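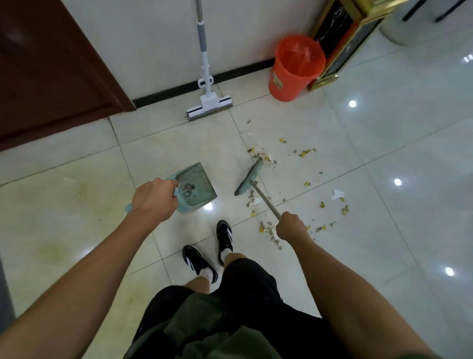
Wendum Community Orchestra
Minutes of the planning meeting, 2024-01-20
Held in the upstairs room at Grundberg Hall

Chair: Joni Sjöberg
Present: section leaders for strings, woodwind, brass and percussion; the librarian; the publicity pair; two members of the Wendum choir
Apologies: principal cello, second horn

1. Last meeting's minutes
Accepted with one correction. The harp was borrowed from the Hyvönen school and not from the church. Joni has written to the school to say thank you and we all signed the card.

2. Winter concert
What a night that was! We sold 467 tickets across the afternoon and evening shows, our best ever for a winter program. The chair read out a few of the comment slips, and the percussion section would like it recorded that three of them mentioned the timpani by name. The slow movement of the Grotgate Suite got the longest applause, and the strings leader thanked everyone who came to the extra rehearsals for it.

On the less happy side, the evening show started late while people were still looking for seats in the balcony. Row letters up there are hard to read in the dark. Publicity will ask the hall if we can put up bigger ones.

3. Fall concert
Long and lively discussion. We have the hall for a September evening and the choir is very keen to join us, so this will be the first time the two groups have shared a full program. Ideas on the table were a night of sea music, a night of dances, and film-style music by local composers. Everyone loved the sea idea – brass especially – and the choir already knows four shanties in good arrangements. Agreed by a show of hands to go with the sea.

The Hyvönen overture was suggested as an opener. The librarian has the full score but is missing the second bassoon part and one of the viola parts. She will try the county music library first. Woodwind asked for a piece with a proper oboe solo, and there was a lot of support for that. Titles to Joni before the next meeting, please, with running times.

Running order to be settled once we know how long the choir needs to get on and off the risers. The choir has 30 singers signed up so far and hopes for more.

4. Young players' day
Huge interest in this one. We have 17 names already and the form has only been up at the music shop. The plan is a morning of sectionals, then lunch, then everyone on stage together to play through two easy pieces for the families. Brass will bring spare mouthpieces. The percussion leader has offered to run a drumming session for brothers and sisters who don't play anything yet, and this was met with cheers.

Question from the choir: can singers come too? Yes, please! Publicity will change the form.

Still needed: someone to lead the violas for the morning, and a few more music stands. Please put your name on your stand if you lend one.

5. Rehearsals
Start time stays the same. Tuning will be five minutes earlier, with wind and brass first and strings after. The back desk of the seconds asked for more light, and Joni will bring the two clip lamps from the storeroom to try out.

Please bring a pencil. We lost a good part of the last rehearsal to bowings being passed along by word of mouth, and by the time they reached the back they were quite different bowings.

6. Music library
All parts for the winter program are back except one second clarinet folder and the triangle part. Check your bags. The librarian would like to start scanning the older sets and has asked for help on rehearsal evenings.

7. Any other business
The flute section has started a lunchtime quartet and is looking for places to play. Grotgate library was suggested.

The conductor's new arrangement of the Wendum lullaby is finished and we will read it through at the next rehearsal.

Actions
Joni: confirm the September booking; lamps; collect program ideas
Librarian: missing overture parts; list of sets to scan
Publicity: balcony row letters; new form for the young players' day
Section leaders: names of players available for the fall concert
Choir: shanty scores to the librarian; stage timings

Next meeting: same room, after the lullaby read-through.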